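Frequently asked questions about the gripper fault

Updated 26th July

I've had the same handful of questions land in my inbox over and over since I posted about the fault on the two-arm bench, so I'm putting the answers in one spot. I'm one person with a day job, so if you wrote and I never got back to you, sorry! Odds are your answer is in here somewhere.

What went wrong, in a nutshell?

The right arm let go of its grip command in the middle of a lift, then a moment later got it back and closed hard on whatever was between its fingers. First time round it was a biscuit packet, and we ended up with crumbs all through the finger joints. The second time I had my hand in there straightening the packet up, and I got a proper pinch across the side of my thumb. No blood, a good bruise, and some language I won't repeat on a public page.

Hang on, why was your hand in there?

Fair question, and the one I get asked most. The arm had stopped, the controller screen said IDLE, and I believed it. IDLE in the Multivora software (that's what we call our own control program, it's not something you can buy) only means there's no job queued. It doesn't mean the motors are off. I wrote the thing that puts that word on the screen, so I can't really blame the manual.

What was the actual cause?

A tired cable. The lead that feeds the wrist had been flexing at the same spot near the connector every time the arm reached back, and a couple of strands had gone inside the jacket. You couldn't see a thing from outside. With the arm tucked in close it tested perfectly every single time, which cost me most of a weekend. It only dropped out with the arm stretched well back and the wrist turned.

When the wrist lost comms, the fingers relaxed. When comms came back, the controller helpfully resent the last command it had, which was "close", at full grip force. So there were two faults really – a worn cable, and a dumb bit of code that made the worn cable a lot nastier than it needed to be.

How did you find it in the end?

By being boring about it. I set the arm reaching back and forth with nothing in the fingers and logged every missed reply from the wrist. Over 2000 reaches it missed 56. Then I swapped in a new cable, ran another 2000, and got none. Before that I'd already swapped the servo, the power supply and the wrist board, in that order, and convinced myself each time that I'd fixed it. Do the cable first. Please.

Could the log have told you sooner?

Yep. When I went back through the old logs, the very first missed reply was on lift 819, weeks before the packet got crushed. The software tried again, got an answer and carried on without a peep. It was doing exactly what I'd told it to do. Now a single retry puts a yellow banner on the screen and it stays there until someone clears it.

What have you changed?

The controller no longer resends the last command after a dropout. It holds position with the grip at low force, and waits for a person to press resume.

There's a big red button within reach of either side of the bench, and it cuts motor power. The old one was a key on the keyboard. I know, I know.

The word IDLE is gone. The screen now says either MOTORS ON or MOTORS OFF, in letters you can read from the doorway.

Wrist cables get replaced on a schedule, whether they look fine or not. The next lot is due in December and I've already got them in a drawer.

Doesn't an arm go limp when you cut the power? Isn't that dangerous too?

It does on ours, yes. The joints have no brakes, so the arm sags when the power goes. They're light arms and a sag onto the table is a nuisance more than anything, but I wouldn't want my fingers underneath. So the order is: park the arm low, cut the power, then reach in. If it's an emergency you hit the button and cop the sag. If you've got something heavier than a little bench arm, get advice from somebody who knows your machine, because mine isn't a guide to yours.

Are the cables tied down now?

Partly. I went too far the first time, cable-tied everything along the links, and managed to make a brand new stress point at the elbow. The trick I've settled on is a generous loop with the clamp back from the connector, so the bend gets spread along the length. It looks messy and it catches on sleeves if you're careless. I'll take messy.

Is this the same fault the Dremmont mob had?

I've read their write-up and I don't reckon so. Theirs was a loose screw terminal at the base, so the whole arm dropped out. Ours only ever lost the wrist. The Royer write-up is closer to what we saw, and I pinched the idea of the stretched-out reach test from there.

Why are you testing with biscuits?

They're cheap, the packets are slippery and crinkly, and every one sits a bit differently. A foam block will forgive a bad grip and a biscuit won't, so you can tell straight away how hard the fingers came down. The broken ones get eaten. Not by me after the finger joint episode, mind you.

Can I get the logs or the code?

You can have the logs, just ask. The code's going up on the Brordale page once I've tidied it, though I've been saying that for a while now.

Where on the bench does the trouble show up?

My test for a wrist cable is always the longest reach the job asks for, with the fingers open and my own hands well out of it. On our bench that's the right arm going back to the stacked grey trays, with a packet sitting on the top one and the purple cable looping up high from the wrist. If you're checking your own setup, have a look at how the lead leaves the connector at full reach, then turn the wrist both ways and look again. Green lights on the wrist tell you it's got power and that's all I'd trust them for. Write down the misses, even the ones that sort themselves out, and send me yours if you get any.
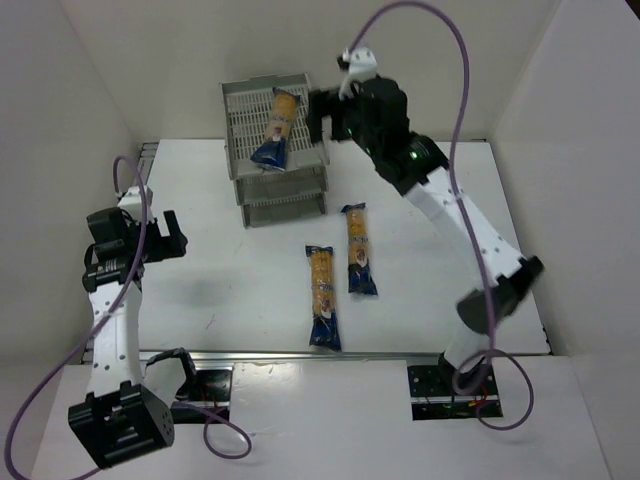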